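Kumsa switches to home laundry sorting as Plidport hall stays shut

6 May 2020

Reading time: 3 min

The clothing charity Kumsa has moved its sorting work out of Plidport's Nitelow hall and into people's homes while the building remains closed.

The charity collects donated clothes, checks them, folds them and packs them into bags for families in the town and the villages to the north. Until March the work was done on trestle tables in the hall. When the doors closed, several months' worth of donations were still stacked in the store room behind the kitchen.

Tsegereda Alemneh, who runs the sorting, said the first few weeks were spent working out what could be done safely. The bags were left alone for a fortnight, then taken out by van and dropped on doorsteps. Each household now gets two bags at a time, one of adult clothes and one of children's, with a sheet of instructions and a roll of labels.

"People asked if they needed a big table," she said. "Most of us haven't got one. A bed does the job very well. It's the right height if you kneel, and you can lay a shirt out flat and see all of it."

The sheet asks sorters to wash everything first, whether or not it looks clean. Each item is then spread out and checked at the collar, under the arms and along the hems. Anything with a hole bigger than a fingertip goes into a separate bag for rags. T-shirts are folded in thirds and then in half, with any print facing up so that families can see what they are getting.

Kumsa set itself a target of 3,000 items to be handed out by the end of spring. The count so far stands at 2,794, which includes the clothes packed at the hall before it closed. Alemneh said she expected to pass the target, although trousers in larger sizes and school jumpers are still in short supply.

T-shirts are the opposite. Kumsa has more than it can use, many of them from fun runs, gyms and works outings, and has asked donors to hold on to any more for now. Plain and printed ones are treated the same. The only ones taken out are those with rude slogans, which go in the rag bag.
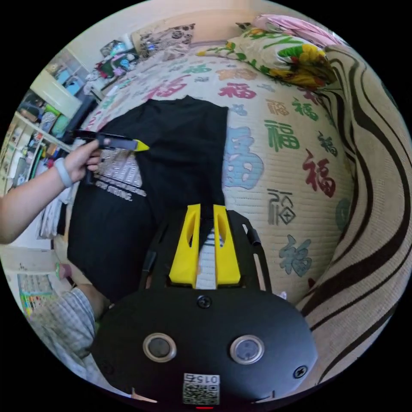
A black T-shirt with a white printed design, laid flat on a bed for sorting.

Finished bags are collected every other week. They are weighed, labelled by size and kept in a dry garage lent by the removals firm Zistbridge, which is also providing the van. Drivers do not go into anyone's home, and sorters are asked to leave the bags outside and step back before the van arrives.

Families who already receive clothes from Kumsa do not need to sign up again. New requests can be made by telephone or by a note through the letterbox at the Nitelow hall, which is still being emptied twice a week. Sizes should be given for each person, along with anything that is needed soon – school shoes and coats cannot be supplied at present.

Alemneh said the home sorting was slower than a full morning at the hall but that the folding had got better. "In the hall everyone chats and the piles lean over," she said. "The bags coming back now are very neat. I'd like some of that to carry on when we're back inside."

No date has been set for the hall to reopen.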